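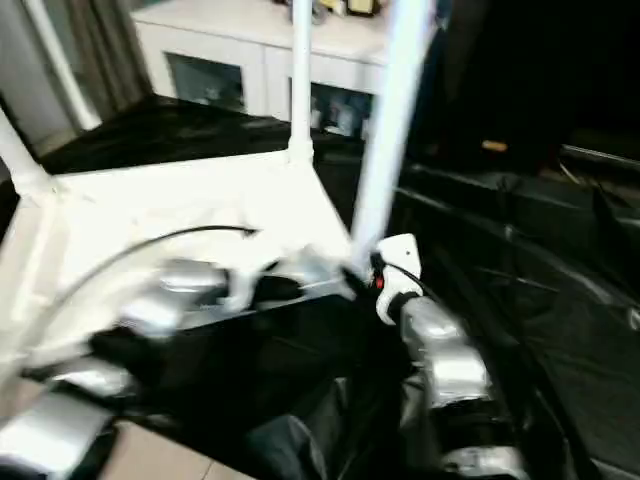 Slide 1. White metal frame with flat top panel, tilted, legs uppermost.

LIGHT METAL FURNITURE: TURNING, CHECKING AND SETTING DOWN
Speaker notes, Wident Furniture Reuse Service
Staff briefing, Sondstead depot, 24/08/2022

Slide 1 -- Opening (leave on screen while people take their seats)

Good morning, and thank you for coming. The subject of this briefing is the small metal-framed piece: the side table, the plant stand, the bedside stand, the narrow frame that goes beside a bath or behind a door. Wident takes in a great many of them. In the last full year the Sondstead depot recorded 513 such pieces, and they formed the largest single group in the register after dining chairs.

They also formed the largest group of returns. A household in Zanidville which receives a table that rocks will ask for it to be collected, and the cost of that second journey is greater than the value of the table. The purpose of the briefing is to agree one way of handling and checking these pieces at both sites, Sondstead and Pandey.

Draw attention to the position of the piece on the screen. The legs go up from the corners of the panel and the whole piece is at a slant. Most of the damage we record is done at that angle, between upright and fully turned over, and the greater part of the talk concerns it.

(Pause. Ask who present has worked on the Pandey bench. Adjust the next section accordingly.)

Slide 2 -- Scope

The guidance covers frames of metal tube with a fixed or loose top, light enough to be lifted by one member of staff. It does not cover glass tops, folding tables, or anything with a drawer. Those remain under the existing sheets, which have not changed since February.

Where a member of staff is unsure whether a piece is a table, a stand or part of a shelf unit, it should be entered as "metal frame, small" and passed to the bench. Please do not guess. A number of pieces were listed last year as tables and were later found to be the lower half of something else.

Slide 3 -- Before the piece is moved

Clear the bench and wipe it. Grit on the surface will mark a white painted top in one turn, and the marks cannot be polished out. The felt mat should be laid flat, with no folded corner. At Pandey the mats are kept on the rail by the door; at Sondstead they are in the tall cupboard, second shelf.

Run a hand along each leg while the piece is still standing. The hand will find a burr or a loose foot sooner than the eye. Gloves are to be worn for this -- the thin grey ones, not the rigger gloves, through which very little can be felt.

If the top is loose, remove it and label it with the same ticket number as the frame. Tops and frames have been parted in the store on several occasions.

Slide 4 -- The turn

Take this slide slowly. It is the one on which questions are usually asked.

One hand takes the edge of the top panel from below. The other takes a leg low down, near the point at which it meets the panel once the piece is over. The leg is there to guide the turn and should carry as little of the weight as possible. A long leg held at its far end acts as a lever on the joint, and a joint that was sound on arrival may not be sound afterwards.

The turn is made in one slow movement. The piece should be lowered so that one long edge of the panel meets the mat first, followed by the rest of the panel. It should never be put down on a corner.

On a frame with legs that splay outwards, allow more room than appears necessary. The legs sweep a wide path as the piece comes over. Two of the lamps at Sondstead were lost in this way.

(If there is time, repeat the turn with the demonstration table. Invite one person from each site to try it. Allow eight minutes in all.)

Slide 5 -- The check

With the panel down and the legs up, the following are looked at in order and entered on the ticket.

Joints. Look at each place where a leg meets the panel. Record cracks in the paint, as they are often the first sign of movement in the metal beneath. Press the leg gently inwards, then outwards. Any click is to be recorded.

Legs. Sight along each one from the foot. A slight bow is acceptable in a plant stand and is not acceptable in a table.

Feet. All feet should match. Replacement feet are held in trays by size, and a full set is to be fitted even when only one is missing. The old feet go in the scrap tub.

Underside of the panel. Look for rust at the folds and for old labels. Labels giving a former owner's address are to be removed completely before the piece leaves the bench.

Fixings. Tighten by hand first and then by a quarter turn with the key. Staff should not use the powered driver on tube frames. The threads are shallow and strip easily.

Slide 6 -- Paint and finish

White frames show every mark, and households notice. The standard agreed between the sites is that a mark visible from a standing position is touched in, and a mark visible only on kneeling is left. Small scratches to the inner face of a leg are left.

Touch-in paint is applied with the fine brush and the piece is then ticketed "hold" until the following working day. Pieces have been wrapped too early, and the wrapping has had to be cut away along with the new paint. Pandey has asked whether spray may be used. The answer for the present is no, until the extractor there has been inspected.

Slide 7 -- Setting down and the floor test

The return to upright follows the same path in reverse. Lift the long edge, guide with the leg, and bring the feet to the floor together as nearly as can be managed.

The floor test is carried out on the marked square and not on the bench. Press each corner of the top in turn with a flat palm. If the piece rocks, turn it a quarter and try again before making any adjustment -- the concrete at Sondstead is uneven even within the square. A piece that rocks in 3 positions or more goes back to the bench.

Passed pieces receive a green ticket. Stack no more than two, top to top, with card between.

Slide 8 -- Records

Each piece has one ticket, and the ticket stays with it until delivery in Zanidville or collection from the depot. The section headed "joints" must be completed even where there is nothing to report; write "sound" and initial it. Blank sections were the commonest fault in the last review.

Photographs are needed only when a piece is being refused. One of the whole piece and one of the fault will do.

Questions

Expected questions, with the agreed replies:

On working in pairs: any member of staff may ask for a second person, for any piece, and need not give a reason.

On donated pieces still in their boxes: these are to be assembled on the bench and checked in full before issue. Missing bolts are requested through the Sondstead stores book.

On the new mats: the order has been placed. Until they arrive, Pandey may borrow from Sondstead and should sign the sheet inside the cupboard door.

Collect the demonstration table and both felt mats before leaving the room. Spare copies of the ticket are in the blue folder.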